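Altdale Drawing Tools: progress report to the Van Rooij small grants program

Prepared by Igor Witkowska for Damian Rutkowska

You asked for a plain account of where the money has gone and whether the plotter work is worth a second round. My short answer is that part of it is. I'll take the parts in the order they appear in the grant agreement, even though that puts the weakest one first.

Generative line library

The library takes a set of rules and a seed number and produces line drawings that can go to a screen, a PDF or a pen plotter. The screen and PDF outputs work and have worked since autumn. The plotter output works on the Hemham machine and on no other machine we have tried. The proposal said it would be "device independent", and I argued against that phrase at the time. Pen lift commands differ between plotters more than the manuals admit, and each new machine so far has cost us the better part of a week.

The hatching code has been rewritten twice. The first version was slow and the second was fast but left gaps wherever two curved shapes overlapped. The present one is somewhere in between. On a dense A3 sheet it takes 12 seconds to lay down the fill, which people will put up with if they are going to wait an hour for the pen anyway. I would not call it finished.

Colour separation is the one piece I am happy with. It sorts the lines by pen, keeps travel short, and gives the same result every time from the same seed. Two of the artists in the trial now use it on its own and ignore the rest of the library, and you can read that either way. 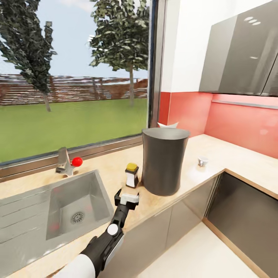

Page last changed: August 23, 2018

Artist trial at Grollcombe

The trial was meant to show that people who don't program could make finished work with our tools. I don't think it has shown that. The artists who did well had all written sketches before, in one language or another. The others made handsome prints by changing the seed until something nice came up. They enjoyed it, and so did the visitors at the open evening, but it is a long way from the claim in the proposal and I'd rather you heard that from me.

The exit survey was favourable. I would be careful with it. We wrote the questions ourselves, we handed it out while people were holding their prints, and only those who stayed to the end filled it in. If it gets quoted in your annual summary, please quote the return rate next to it.

Some useful complaints did come out of the sessions. The seed should be printed in the margin of every drawing, and now it is. Undo should work across a change of rules. That one is harder, and it isn't done. Several people wanted sliders in place of number boxes. I resisted, then tried it, and they were right.

Gallery website

The site holds roughly 600 drawings, of which 300 can be regenerated exactly from their stored settings. The rest were made with the older random number code and will only ever be flat pictures. We could trace them back into lines by hand, but I can't see who would benefit and I haven't budgeted for it.

Traffic has been modest. There was a spike when a drawing blog linked to us, and it fell away within days. I've stopped treating visits as a measure of anything and would suggest the program does the same.

Spending

We are under budget on travel and over on pens and paper. Archival pens wear out faster on textured stock than the supplier's figures suggested, and we ran a lot of test sheets. I've moved money between the two lines as the agreement allows. The software line is spent.

What comes next

Before November I want to finish the hatching, write down what is known about each plotter, and stop there. The animation module in the original plan should be dropped. There is a demo, and it looks good on a projector, but it shares almost no code with the rest and we have not had a single request for it from the artists.

On a second round, I would support a smaller grant for the colour separation tool as a separate package – with its own manual and a maintainer who isn't me. I would not support another trial in the same form. If Grollcombe wants one, somebody outside the project should write the survey.

Receipts and the pen wear log are in the shared folder.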